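How to clean and refresh a paper-cord basket

Baskets made of twisted paper cord are nice to look at, but they do not like water, and many people do not know how to clean them. I learned it slowly, from my own mistakes and from Harriet Boateng, who gave a small basket class in Concombe which I attended one June. The method below is for cord baskets with a dense weave, the kind which stands on a shelf or table and holds papers, scarves or bread. It takes one evening, and then a night for drying.

What you need

A soft, dry brush. I use a wide paintbrush from Gebretsadik, the hardware store near my house. It cost 69 cents and it is better than my expensive one.
A vacuum cleaner with the small brush head.
Two white cotton cloths. Do not take colored ones, they can leave dye on the cord.
A bowl with lukewarm water and a very small drop of dish soap.
Small sharp scissors, for example nail scissors.
Clear-drying craft glue and a toothpick.
A short piece of bright yarn and a blunt needle.

Step 1. Prepare a smooth place

Work on a clean table and near a window, if the daylight is still good. A tablecloth will catch on the loose fibers, so take it away. Wipe the table and wait until it is fully dry before you put the basket on it. The bottom of a basket takes up moisture faster than the sides, and you will not notice it until the next day.

If you have more than one green or gray thing to go through, finish one and put it away before you bring the next. I once mixed up what was cleaned and what was not.

Step 2. Look at the texture and mark the weak places

Go slowly over the surface with your fingertips, with very little pressure. You are searching for cord that moves, ends that came out, and places where the surface became hairy. Good light from the side helps a lot, because the slanted rows throw small shadows and a loose one looks different from its neighbors.

For marking I like yarn in a color that is far away from the color of the thing. On sage green, bright pink is very easy to find again. A few small stitches in a short line are enough. Push the blunt needle between the strands and never through them – a strand with a hole in it will open later. The same kind of mark works for blankets and knitted throws, if you have one to repair too.

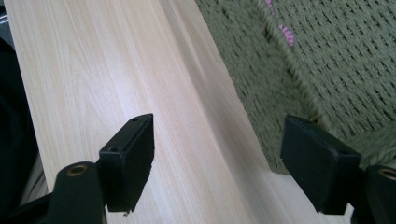 Step 3. Take out the dust

Dust sits in the small gaps where the strands cross. First brush with the dry brush, along the rows and not against them. Begin at the rim and go down. Then use the vacuum cleaner on the lowest power, and hold the brush head a little away from the weave.

Turn the basket over and tap the bottom with a flat hand. After this, vacuum the inside, and give extra time to the corners. Crumbs like to stay there.

Step 4. Wipe, but only damp

Dip one cloth in the soapy water and press it out as strongly as you can. It should feel cool in the hand, but no drop should fall. Try it first on a hidden place inside. If the cloth becomes green, stop here and stay with dry cleaning only.

If the color stays, wipe one side at a time, following the rows. Pay attention to the rim and to the edges of the handle openings, these are the places we touch most. Follow immediately with the second cloth, which is dry. Do not soak paper cord, do not spray it, and please do not put it under the shower. I did this with my first basket, a Gollell, and its walls never stood straight again.

Step 5. Let it dry

Leave the basket standing overnight in a room with some air. Keep it away from the radiator and from strong sun. If one wall leans inward, put dry books inside while it dries, with a clean cloth between.

Step 6. Repair the frayed cord

Only start when the basket is dry also on the inside. Put it on a light table with one corner toward you, then you can see two walls at the same time and you need to turn it less. Pale fibers come out well against green cord. Mine has a few of them on the long wall, where the cord is frayed.

Cut single fibers close to the surface, with the scissors lying flat. Never pull them. For a thicker end, take very little glue on the toothpick, touch it to the cord, and roll the end back in its own direction with a dry finger. Hold it for a moment. Glue that comes out must be wiped away at once, or it will leave a shiny spot on the matte cord.
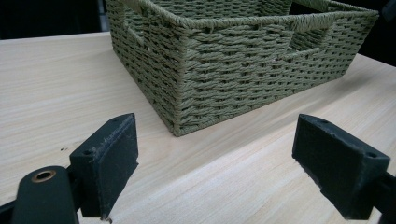 Step 7. Remove the marks and check the handles

Pull out your marking yarn from the side where you put it in. Then look at the wrapped edges of the handle openings. If the wrapping slides when you push it, put a little glue under it and tie a thread around the place until morning.

How often to do it

I brush my baskets every few weeks, and I do the damp cleaning two times a year. A basket in a kitchen needs it more often because of the grease. For bread I put a cotton napkin inside, and I wash the napkin instead.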